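Skenine Supper Club
Minutes of the monthly meeting, held in the back room at Nieto
Members and two guests present. Apologies were read and the April minutes agreed.

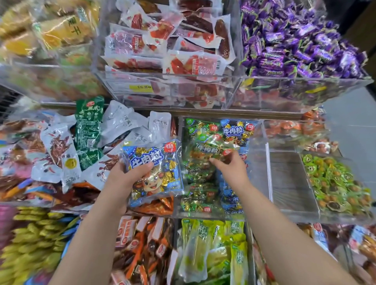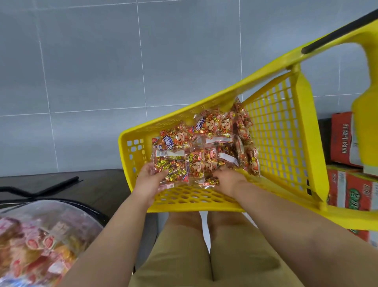

Page last changed: June 6, 2020

1. Last outing
Everyone loved the tasting menu at Wikotum! The smoked eel with pickled pear was the runaway favourite, with the barley bread close behind (several of us asked for more, and got it). The wine pairing split the table – too sweet by the fourth glass, some felt, though the dry cider was a real treat.

2. Money
The bill came to £252 against £243 collected. Agreed to cover the £9 from the kitty and to ask for deposits a week earlier next time.

3. Next outing
Three places were put forward and Wimik won easily. It seats only 26, so we would nearly fill it – a lovely thought. The secretary will ask for the long table and whether the kitchen can do a meat-free version of all the courses, including the dumplings.

4. Restaurant notes
Please keep sending these in, they are a joy to read. Agreed to stop giving marks out of ten and to put prices at the top.

5. Any other business
The club's copy of the Nieto menu is still missing. Corkage at Wimik to be checked before anyone brings a bottle.

Meeting closed at half past eight, followed by supper.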